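Tuesday, January 31, 2023
Notebook, wet bench - limewash adhesion, Czarnecka panels
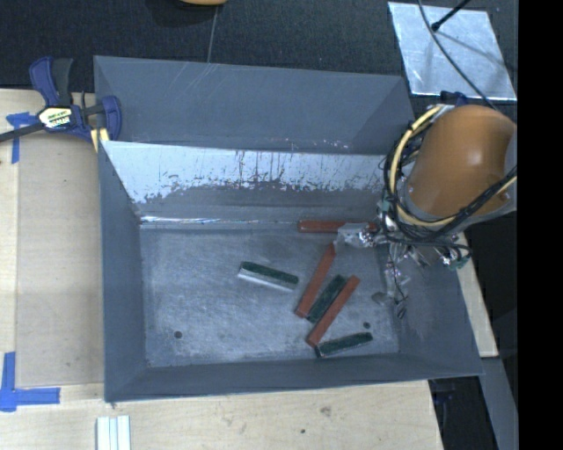 Continuing from the last entry. The second set of panels has now cured under the damp cloth and can be compared with the first. Both sets use the Tredora putty. The only change is the casein addition, which went into set B at the mixing stage.

Tape pull, set A: chalking over the whole strip, pigment visible on the adhesive side. Same result on the repeat. Set B: faint dusting at the edges, center clean. I pulled a third strip across the join between coats and got a small flake down to the first coat, none to the plaster.

Mix for set B, for whoever makes the next one:
putty 160 g
casein solution 16 g
water to milk consistency, sieved twice

Let it stand 30 minutes before brushing. I cut this short on panel 7 and it shows as streaks in the lower half. Panel 7 is excluded from the comparison but kept on the rack.

Color: set B dries slightly warmer than set A. Could be the casein, could be that the yellow ochre was from the new Femusetti bag. I did not keep the bags separate and can't tell from these panels. Next batch uses the old bag only until it runs out - please label what you open.

Water drop test was inconclusive. Drops soaked in at once on A and a little slower on B, but the panels were not at the same temperature (B was nearer the window). Repeat with both sets on the inner shelf overnight first.

Brush notes. The wide Posalel brush sheds less than it did but still leaves hairs in the first coat. Pick them out while the coat is wet. Afterwards they take a ring of finish with them. Cross-brushing gave better coverage than one direction, at the cost of more visible lap marks on the second coat. Thinner coats would probably fix that.

Open:
- casein at half the amount, same putty
- does set B hold up outdoors? Two panels go on the north wall and stay there until May
- putty tub lid is cracked, water layer topped up today, needs a new tub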